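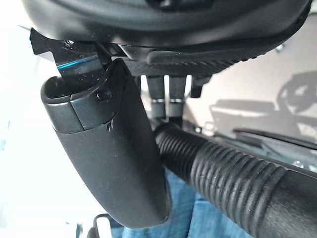

Danai Deligiannis a écrit :
Deux heures quarante, je veux bien, mais combien de musique là-dedans ? Entre les remerciements, le film projeté et la présentation des musiciens un par un, on a perdu une bonne demi-heure. À 21 h pile j'étais devant la scène, la première chanson a démarré bien plus tard.

makis_s
Je ne comprends pas ce besoin de compter les minutes. Naseri n'avait pas joué ici depuis des années, la salle Mostano était pleine, les gens chantaient. Tu voulais quoi de plus ?

Danai Deligiannis
Pleine, pleine… Le balcon était fermé. L'affiche disait « complet » dès le mois de mai et on vendait encore des places au guichet en arrivant. J'ai du mal à croire au mot « complet » depuis un moment.

Glória Gouveia
Le balcon est fermé pour tous les concerts debout, c'est écrit sur le site de la salle. La fosse fait 500 personnes et elle était bien remplie, j'étais au fond côté bar et on ne passait plus.

paraskevi.k
Le son au fond, justement ? Parce que devant à gauche la basse couvrait tout. Les cuivres, je les ai vus souffler plus que je ne les ai entendus. Et tout le monde va encore écrire que c'était « magique ».

Glória Gouveia
Au fond c'était correct à partir du troisième morceau. Avant, non, de la bouillie. La voix passait bien sur les ballades.

makis_s
Il a quand même fait « Tunwood » en entier, avec le pont que personne ne joue plus. Rien que pour ça je ne regrette pas le billet.

paraskevi.k
En entier sauf le dernier couplet. Réécoute le disque.

makis_s
Bon, d'accord pour le couplet. Le solo de trombone compense.

Danai Deligiannis
On en parle, du prix ? Frais de dossier, vestiaire obligatoire, gobelet consigné – et le programme vendu à part. Pour une tournée « au plus près du public », ça fait sourire. Je demande à voir pour la date suivante avant de remettre la main à la poche.

Evanthia Kouris (modération)
Je rappelle que les reventes de billets sont interdites dans ce fil, j'ai supprimé deux messages. Pour la consigne des gobelets, il y a déjà un sujet ouvert, merci d'y aller.

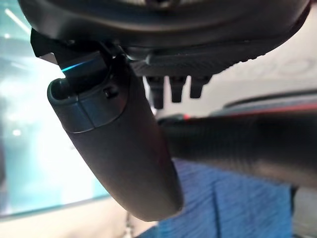 Prochaine date : Zesetti en première partie, on y va ou pas ?

Glória Gouveia
Je lance le sujet à part. Quelqu'un les a déjà vus sur scène ? Le disque est joli mais très produit, je me méfie.

paraskevi.k
Vus une fois en festival, en plein après-midi. Beaucoup de bandes enregistrées, peu de risques. À mon avis ils meublent pendant que le bar tourne.

makis_s
Tu es dure. Ils ont un vrai percussionniste maintenant. Moi j'y serai, près de la console, comme d'habitude.

Danai Deligiannis
J'attends de voir l'horaire réel. S'ils annoncent encore 21 h, j'arrive après le dîner.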